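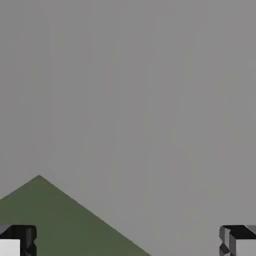 Keep the Pitched Roof

Opinion | Town & Planning

Print this page | E-mail this article

Last updated: December

The planning office in Cirndale wants to drop the rule that new houses on the old streets must have pitched roofs. The draft is two pages long. It says the rule is out of date, adds to building costs and stops owners from using the top of the house. I think the rule should stay, and I say that as someone who has paid to fix both kinds of roof.

I grew up under a flat roof in Plulport. My father swept the leaves off it every fall and patched it most springs. The drain sat in one corner, and when it clogged, water stood there until somebody went up with a bucket. We knew which bedroom would leak first. A flat roof can be built well, and plenty are, but it needs an owner who will go up and look at it. Many owners don't, and many renters aren't allowed to.

A sloped roof is more forgiving. Leaves slide off or blow away. Snow comes down by itself in most winters. When a shingle goes missing you can often spot it from the sidewalk, and the repair is a small one. Nestor Padilla has roofed houses here for most of his working life, and he told me his flat-roof calls are nearly always about the same thing, water that had no place to go.

The cost argument deserves an answer. The draft puts the average footprint on the old streets at 265 square feet smaller than on the newer ones, and it says a full attic is wasted on a house that size. I don't follow this. A small house is where an attic does the most good. Ours holds the suitcases, the winter coats and a crib we keep meaning to give away. Take it out and those things end up in the hall or in a rented storage unit.

Then there is the look of the street. The draft calls this a matter of taste and moves on. Of course it is taste. Almost everything in a town plan is. The houses on Fabbri Street were built by different people over a long stretch of years, and the roofs are what tie them together. The Osov building at the corner got an exemption, and it has a flat top. I don't hate it. I would not want 300 of them.

I would support changes. Let people use metal instead of shingle. Allow a lower slope at the back, where it meets a kitchen or a porch. Make the permit for a dormer quicker, as the present one takes far too long for such a simple job. Those changes would meet most of the complaints I have heard from neighbors.

Written comments go to the planning office until the end of the month. Mine is already in.

Print this page | E-mail this article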